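Chapter 7
Handling Cloth: Notes from an Open Day

7.1 Why cloth is hard

A rigid part has a position and an orientation. Once both are known, a machine can plan its whole movement before it starts. A shirt has no such short description. Pull one corner and the rest follows in a way that depends on the weave, the friction beneath it and the folds already present.

This chapter takes its examples from an open day held at the Pumthorpe workshop on June 9, 2020, where Araceli Paredes and Montri Kaewkla showed the hand-held gripper method to 103 visitors. The task was garment folding on a bed. A person holds the gripper and carries out the fold, and the recorded movements are later used to train a robot arm. Readers who have worked through Chapter 6 will know the recording format, named Hasix, and it is not repeated here.

The following terms are used throughout:
Grasp point — the place on the cloth where the fingers close.
Free edge — any edge that is not held.
Episode — one recorded attempt, from first approach to release.

Kaewkla set a limit of 10 minutes per visitor. Paredes kept the written log, in which each episode was given a number and a short remark on the grasp.

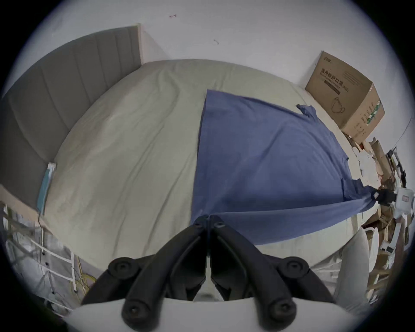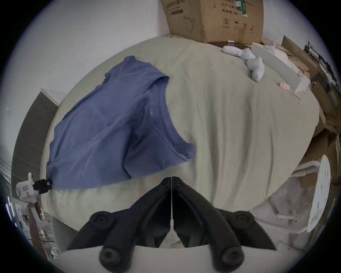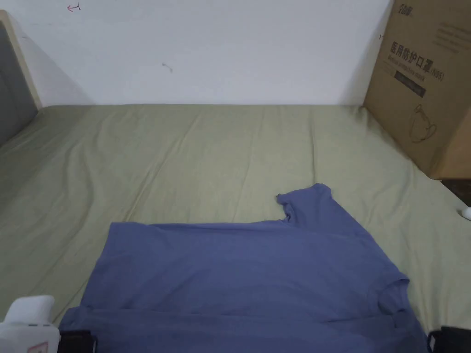
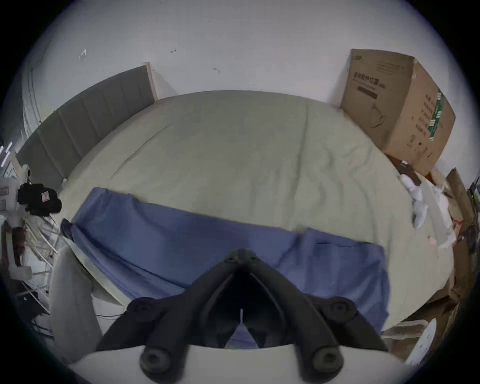 The choice of grasp point decides most of what follows in a fold. A point on the hem gives good control of the free edge but leaves the body of the garment to drag. A point further in lifts more cloth and hides the edge from the camera. In the first picture the fingertips pinch the edge of the blue cloth at the foot of the bed, while a black-gloved hand keeps the right corner taut, so the fabric between the two is under tension and its path is easier to predict. With one holding point the same cloth would be free to swing, and the model in Section 7.3 would need a further term.

Section 7.2 sets out how grasp points are labelled. Section 7.3 treats the held edge as a straight line and asks when that is a fair assumption. The exercises use the Boonyarit tables, printed in Appendix C, which list 113 episodes with their grasp points and outcomes.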